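Ticket 1118: Plorketov freezer alarm repeats after door closed, sample log shows gaps
Print this page | E-mail this page

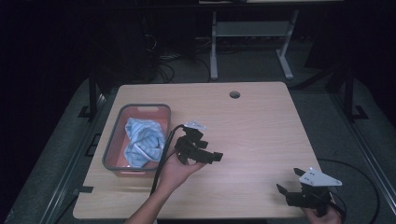 Status: Closed
Site: Wuvorstead, vector prep lab
Product: Plorketov monitoring software, connected to one ultra-low freezer
Opened by: Adalberto Rezende
Priority: High (patient-related material in storage)

Problem as reported

The low-temperature alarm on freezer B keeps coming back after it has been acknowledged. The door is shut and the display on the front of the freezer reads normal. The monitoring screen shows "No reading" for a few minutes, then the correct temperature, then "No reading" again. The log for the night has gaps in it. We store vials for the retinal gene therapy study in this unit and the study sponsor will ask for a full temperature record, so we need to know if the gaps are real temperature changes or only missing data.

We have not moved any vials. A backup freezer is cold and ready if you tell us to move them.

Support, first reply

Please leave the vials where they are as long as the front display stays in range. Check the display by hand and write the reading on the paper sheet at least every 35 minutes until we find the cause. Do not restart the monitoring server yet. A restart clears the short-term buffer and we may need it.

Please send:
- the event log from the Plorketov menu (Tools, Export, Events)
- the probe serial number
- the date of the last calibration
- anything that changed in the room in October

Rezende, 10:20 a.m.

Event log attached. Probe was calibrated in the spring and the certificate is in the binder. Two things changed this month. The building crew replaced a network switch in the hallway, and we added a second probe to the same freezer because the sponsor wanted one on the bottom shelf. The second probe came from Llorente. The first one is the original.

Paper readings are all in range so far.

Support, second reply

The event log shows the "No reading" message only on channel 2. Channel 1 has no gaps. The alarm is being raised for the whole freezer because both channels are in one alarm group, and the software treats a missing reading on either one as a fault. That explains why the alarm comes back after you acknowledge it.

We do not think the network switch is involved. If it were, both channels would drop together.

Steps to try, in this order:

1. Note the current reading on both channels.
2. Open Settings, Channels, and look at the polling delay for channel 2. Tell us the value before changing it.
3. Look at the connector where the second probe cable enters the logger. Press it in firmly.
4. Wait one hour and export the events again.

Rezende, 1:45 p.m.

Polling delay on channel 2 is 3000 ms. Channel 1 is set much lower. Connector was already tight. One hour later, same result, gaps still there.

Support, third reply

The delay is the default for an older probe type. When the second probe was added, the setup screen was probably left on "Auto" and it picked the wrong type. The logger waits for an answer in the wrong window and marks it as missing.

Change the probe type by hand from "Auto" to "4-wire". The delay will update when you save. You need supervisor rights for this, and the change will be written to the audit trail with your name. Put the ticket number in the comment box.

Rezende, 2:30 p.m.

Changed. Sanel signed as second person for the audit trail. Both channels are now reading and they agree closely. Alarm acknowledged and it has not come back.

Still need an answer on the gaps in last night's log.

Support, fourth reply

Channel 1 recorded the full night without a break and stayed in range. The gaps on channel 2 are missing data and cannot be filled in. We suggest a short deviation note with the channel 1 record and your paper readings attached. We will send a signed statement on the probe type setting for your file.

Rezende, next morning

No alarms overnight. Log complete on both channels. Statement received and filed. OK to close. Please ask your documentation people to add the probe type step to the install guide, it is missing from our copy.

Support

Request passed on to documentation. Ticket closed.

Print this page | E-mail this page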